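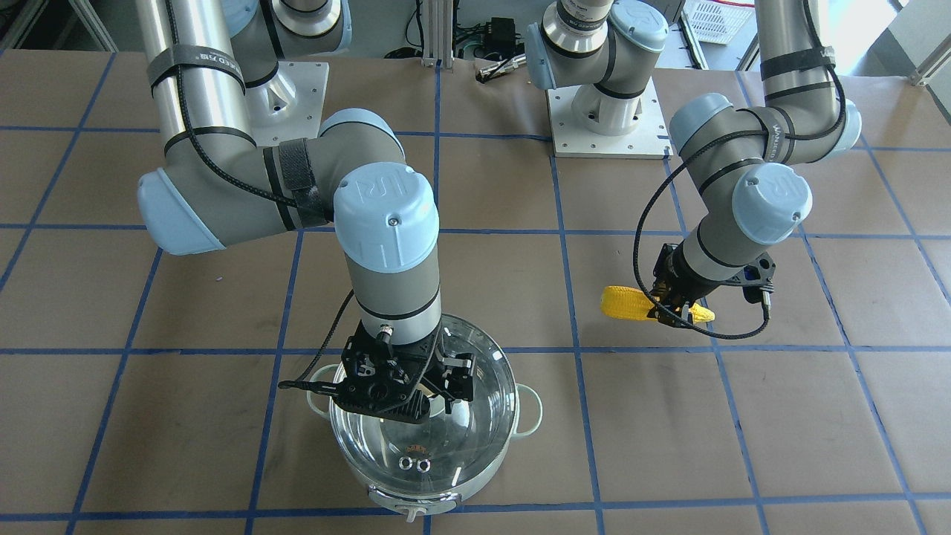 Progress report: kitchen object set, June
Prepared by Malathi Salian for Brarkow

1. Work area

The layout is unchanged from the previous report. The table is divided into cells with blue tape, and all placements are logged by cell. Scuffing in the middle cells has not affected the logging so far. Tape that has wandered off line will be relaid at the next changeover, and the cell centres will be remeasured at the same time.
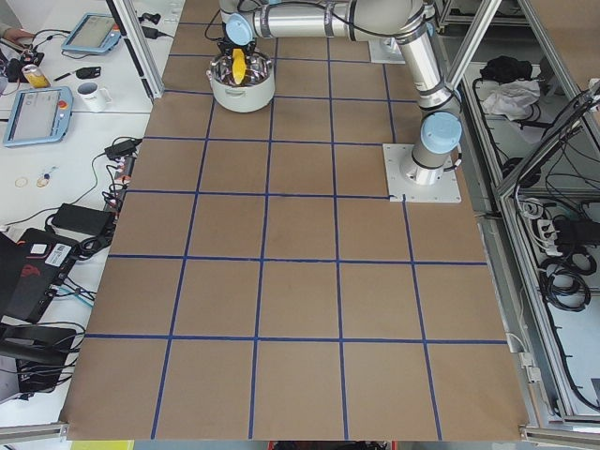 The pot-loading task was added to the schedule this period at the request of the Hetov review. A placement is accepted when the item is released inside the rim and the pot remains in its starting cell. An item left leaning on the inner wall is accepted — the protocol does not require it to lie flat.

2. Objects

The Rillilura list calls for one vegetable item with a textured surface and a tapered form. The toy corn meets both requirements. It is bright yellow, which gives good colour contrast with the work surface. Orientation is recorded by the direction of the narrow tip.

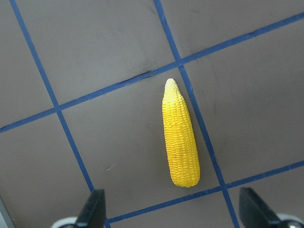 Figure 1. Plastic corn, narrow tip uppermost.

3. Results to date

Logged placements total 2,838 across all items. Of the two pots on the list, the one with the metal interior has been used for most corn placements. Reflections from the inner wall remain the main source of labelling queries, and these are being checked by hand in batches of 30.
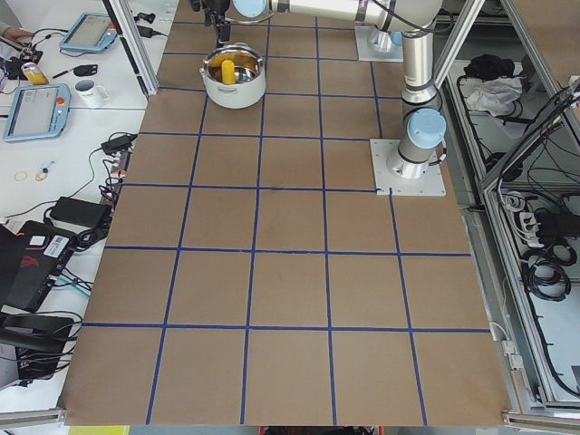

Labelling is running four working days behind schedule. The Mudaliar labelling guide has been revised to separate "upright in pot" from "lying in pot", and earlier entries are being recoded to match.

4. Next period

Complete the recoding. Relay the tape. Begin placements with the lid programme once the catalogue entries are approved. No change to the budget is requested.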